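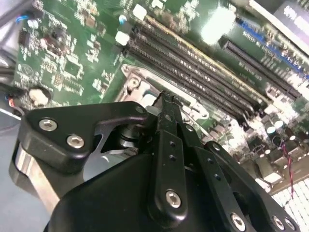

July, Morning Session

Remote demonstrations for the Takik project resumed at 8:40. The operator guided the gripper over the memory slots and the processor socket of the Dell motherboard, at reduced speed throughout. The target for the month remains 370 recorded demonstrations; 25 are assigned to this case.

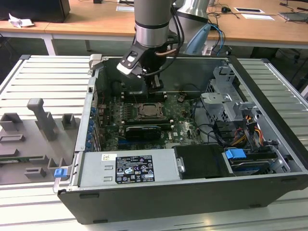 Vidal replied by noon that the approach to the slots should be taught by hand first, and by remote control only afterward. I have entered the request and will raise it with Gerari before the next session.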